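Muli Room Inventory, README

Version notes and field guide for the inventory tables of the Muli workroom. Last full revision: October 12, 2022. Maintained by Maja Ziółkowski, with corrections from Henryk Śliwiński and Tetteh Ansah.

What this is

A set of four tables listing the furniture, fittings and stored goods in one ground-floor room at Muli. The room is used for sorting, small assembly and short-term storage. The tables were started in July as a replacement for the old paper binder, which had gone out of step with what was on the shelves. They are meant for people who need to find an item, move a piece of furniture, or check whether something has already been ordered.

The tables cover this room only. The yard, the upstairs office and the Palon storeroom have their own lists, and items that move between rooms are recorded where they were at the last check.

Files

furniture.csv
Shelving, tables, partitions, fans, steps and anything else that stands on the floor. One row per piece.

stock.csv
Goods kept on shelves or in drawers. One row per type of item, with a quantity column. 147 rows at this revision.

locations.csv
The codes used for places in the room, with a short plain description of each.

changes.csv
A log of additions, removals and moves. Nothing is deleted from this file.

All four files are UTF-8, comma separated, with a header row. Dates inside the tables are year first. Empty cells mean the value was not recorded. A zero in the quantity column means the shelf was checked and the item was out of stock, so please keep the two apart when filtering.

Location codes

Codes have two parts: a zone letter and a number. Zones are A (shelving), B (work area), C (door side) and D (everything behind a partition). Numbers run from the floor up on shelving and from left to right elsewhere, as seen when you stand in the work area facing the shelves. Henryk's first draft counted shelves from the top down. Rows entered under that scheme were converted, but if an A code looks upside down, check the log before you change it.

The top of a shelving unit counts as a shelf and has its own number. A lot of the bulky stock ends up there, and under the binder system it was simply written as "on top", without saying on top of what.

Partitions are treated as furniture, with a row each in furniture.csv. They get moved often, so their location code gives the zone and leaves the number blank. Zone D follows the partitions: if a panel is shifted, the goods behind it keep their D code as long as they are still behind it. This has caused some confusion and may be dropped in a later version.
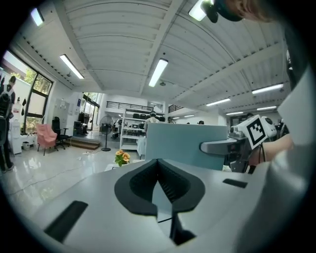
Color names in furniture.csv come from a short fixed list: white, light gray, dark gray, black, light blue, natural wood, other. Please don't add shades. The first version had six different words for the same blue and filtering on any of them gave a partial result.

Fans are listed by type (pedestal, desk, wall) and by color. The cord length is given in its own column where someone has measured it. Fans are portable, so the location is the place where the fan was standing at the time of the check.

The low step platform on the door side is entered as one piece under zone C. It is not a storage surface. Anything left on it during a check goes into the table with the status "in transit" and should be gone by the next one. Glass doors are part of the building and have no row, though the clear space in front of them is described in locations.csv for people planning a delivery.

Columns that need explaining

status
One of: in use, stored, in transit, on loan, retired. "Stored" means nobody needs it this month. "Retired" means it can be given away once Gerardo Marino has agreed.

source
Where the item came from. Most of the small stock is marked Plusex or Baltident. Older pieces are marked "before" – they were in the room when we took it over and there is no paperwork.

checked_by
Initials of the person who last saw the item in its place. Not the person who typed the row.

load_note
Free text. For shelving this is the limit we have set for ourselves and it is lower than what the maker allows. Heavy goods go on the two lowest shelves. Light round items may go on the top if they are lined up in a single row and can't roll.

How the checks are done

Two people walk the room, one reading codes aloud and one marking the printed sheet. They start at the shelving, go along to the door side, then cover the work area and finish behind the partitions. Differences are typed up the same day. Small parts are weighed in batches of 200 and the quantity is worked out from the weight, which is close enough for ordering. Boxes marked 2000 are taken at their word until opened.

Known problems

Several drawers have no label and are grouped under a single stock row called "mixed small". Igor Walczak is working through them.

Wheels and other round goods were entered under two names in the first version. The rows have been merged, but the log still shows both.

Furniture measurements were taken with different tapes by different people. Treat widths as good enough for planning a layout and measure again before buying anything that has to fit.

On-loan items have no return date column. For now the date goes in the notes.

Using and changing the tables

Anyone at Muli may copy the tables. Outside use is fine too, but leave out the checked_by column. Send corrections to Maja with the row number and the location code. If you moved something yourself, add the line to changes.csv first and then edit the row.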